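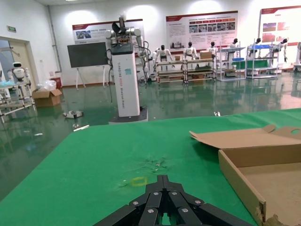 Ehsan Afridi wrote in after the last post to say he gave up on cable boxes years ago, everything goes in a drawer now and he just buys a new one when he can't find it. Fair enough Ehsan. But that's how you end up with a drawer that won't open. Give this a try first, it's one afternoon.

Tagged: Cables & Cords | Storage | Quick Fixes

What you need

- two shallow cardboard boxes with fold-over lids, same size if you can
- a cloth to work on, any color that isn't black
- a roll of bright tape, yellow is good
- velcro ties or twist ties
- a marker

That's it. Don't buy bins yet. People always buy the bins first and then the bins are wrong.

Step 1. Set up the table

Cloth down. Black cords on a dark table are a pain, you miss the small stuff. Tape a little square on the cloth, that's your working spot - one cord at a time goes there, gets looked at, gets moved on. Sounds fussy. Works though. Without a spot you just stir the pile.

Step 2. Two boxes, side by side

Everything goes in one box. The other stays empty. Lids folded right back so they don't flop shut on your hands. If the flaps get in the way of each other, tuck one under or turn the box around.

The empty one is for finished cords ONLY. No "I'll come back to it" cords. No mystery adapters.

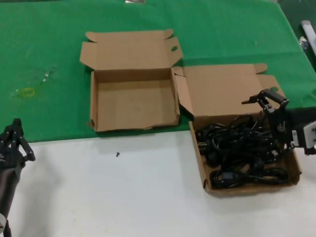 Start with whatever is on top and has a plug you can see. Hold the plug, follow the cord back with your other hand, lift the loops off as you go. Don't pull. Pulling is how a loose loop turns in to a knot. If it stops, shake the whole pile a bit and try from the other end.

Watch for the ones with a fat little cylinder near the end (ferrite bead). They hook on everything. Get those out early and the rest comes easier.

Step 3. Coil

Over-under if you know it. If you don't, big loose loops, same size each time, let the cord go the way it wants. Not around your elbow, not tight around the power brick. One tie, in the middle. Done, into the clean box.

Thick power cords on the bottom, thin ones on top. Plugs all facing the same end of the box - saves digging later.

Step 4. The maybes

You'll have some. Can't tell what it's for, ends look fine. Put a bit of tape on it and write the month. Mine say April. If the tape is still on there next April, it goes.

Anything cracked, or with wire showing, goes straight out, don't keep it for "parts". Most places take old cords with electronics recycling, check yours.

Step 5. Label the lid

On the front edge of the lid, not the top, becuase the top is no use once you stack them. Big letters. I write what's in there by type: POWER, SCREEN, USB, OTHER. So 4 words and I'm done. If OTHER gets bigger than the rest you've cheated somewhere, go back through it.

How long it takes

60 minutes for one box if the pile is bad. Less the second time. I do it at the table with the radio on and stop when the first box is flat empty, then fold it and keep it for the next round.

A torn corner on the box is fine, strip of packing tape on the inside and the outside both. If the bottom sags, swap it out, coiled cords are heavier then they look.

Next up: chargers.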